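Filtering Motion-Blurred Wrist Frames Before Policy Training

This procedure applies to recordings made under the Lornby protocol. Export each episode at full resolution and compute a sharpness score for every wrist-camera frame, masking the gripper fingers first. They stay crisp while the background smears, and an unmasked score will be misleadingly high.

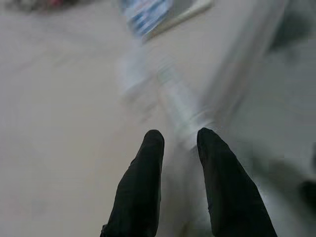 Set the initial threshold at 270 and flag all frames that fall below it. Flagged frames should be labelled, not deleted, so that the action sequence remains intact. In the Klinhom trials, 622 of 2000 frames were flagged.

Prepared by Orysia Dovhaniuk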